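Okay, thread about bins, because I have been thinking about bins for months and my family has asked me to take it elsewhere. (1/?)
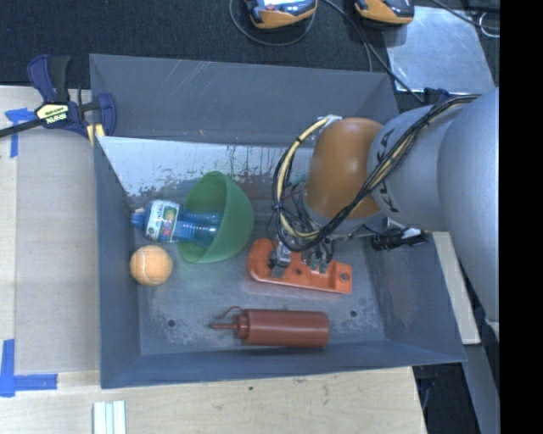 Photo: Sorcha Gourlay

Look at those sloping sides!! I love a bin with sloping sides. I know how that sounds. Stay with me. (2)

A straight-walled tub is where small things go to hide. They slide into the corner, they stand up on end, and you're in there to the elbow feeling for a bottle cap. With slanted walls everything drifts back toward the middle where you can grab it. (3)

I run the sorting table at our swap shop on Estonley Road, the one behind the old feed store. Kitchen stuff, garage stuff, toys, whatever people drop off. For two years we used cardboard boxes. Cardboard! With wet dishes in it! (4)

Then Dörte Teuber found us a big gray bin at an auction and drove it over with the tailgate down and a strap across it, and I swear the whole afternoon changed. (5)

The scratches are part of it for me. Pale lines all over the far panel, scuffs across the floor, those brownish worn patches under the panel. A bin that looks like that has had a lot of stuff tossed in it. A shiny one makes me nervous. (6)

Also the two little holes in the floor. Ours has holes too and I was going to plug them. DO NOT PLUG THEM. When you rinse the thing out you will be so glad. (7)

Now the contents, which is the part I really wanted to get to. Green see-through bowl, blue see-through bottle, bright orange plastic thing. That is such a good color lineup. I would put that on a shelf and sell it as a set. (8)

The bottle has its bottom half in the bowl, and this happens to me ALL the time. Things nest. You tip a load out and half of it has climbed inside the other half. (9)

My rule is un-nest first, sort second. If you sort first, you carry the bowl over to kitchenware and three shoppers later somebody finds a bottle, two spoons and a domino in it. (10)

(The domino was real. We are still missing the rest of the set. If you dropped off dominoes in October, please call me.) (11)

See-through plastic is sneaky, by the way. A clear bowl on a gray floor can vanish when the light's low. Green and blue like these show up nicely, but the really clear stuff I find by sound. I tap around with a wooden spoon. It works great and I look ridiculous. (12)

And the orange one! Long, a rounded hook shape at one end, squared off at the other, two round holes in it. I don't know what it is and I'm delighted. Some kind of tool? Part of a tool? (13)

I showed it to Vlasta Procházka, who fixed farm equipment for most of her life, and she said "something for pulling something." So at our table it is now officially a Puller. (14)

Hrvoje Kolev says garden hose hook. Brittany Caron says it's for hanging up a bike. I can see both! Put your guesses in the replies, I'm keeping a list on the back of the donation sheet. (15)

Tip for mystery items, since I get asked a lot: give them their own shelf at eye level with a card that says WHAT AM I. Ours is the most popular spot in the whole shop. People bring their dads. (16)

Stuff leaves that shelf faster than the nice dishes do. We once had a Sjöberg jar opener nobody could identify until a man walked in, yelled its name from the doorway and bought it on the spot. (17)

Okay, some bin basics for anyone setting up a table of their own, and then I'll let you go make dinner. (18)

Go wider than you think you need. Deep bins are murder on your back. You want to see the floor between things. When I can't see the floor anymore I stop adding and start sorting. (19)

Gray is a great bin color. I used to want a cheerful yellow one, but everything orange or yellow would have disappeared in it. On gray, the orange piece practically yells at you. (20)

Lay bottles down. Standing bottles fall over the second you reach past them and then they take the glasses with them. Ask me about the Durden punch set. Or don't, I'm still sad. (21)

Rinse at the end of every session, even if you're tired. Dried juice is forever. Warm water, a long brush, a little dish soap, leave it to drip. (22)

Last sale day we put 209 things through our bin and only broke one cup. ONE. With the cardboard boxes we'd lose a cup before the coffee was ready. (23)

Somebody asked about price. Ours was $30 at auction with a dent in the corner. I'd have paid $100 and not told my husband. (24)

And yes, you can use a storage tub from the store if that's what you've got. Prop one end up on a folded towel so things roll to one side. It's a poor woman's slope but it does the job. (25)

Next thread is going to be lids. I have a whole crate of lids and not one of them fits anything in the building. I'm so excited. (26)

Still taking guesses on the orange thing. So far hose hook is ahead, bike hanger is close behind, and one vote for "giant's bottle opener" from my nephew. (27)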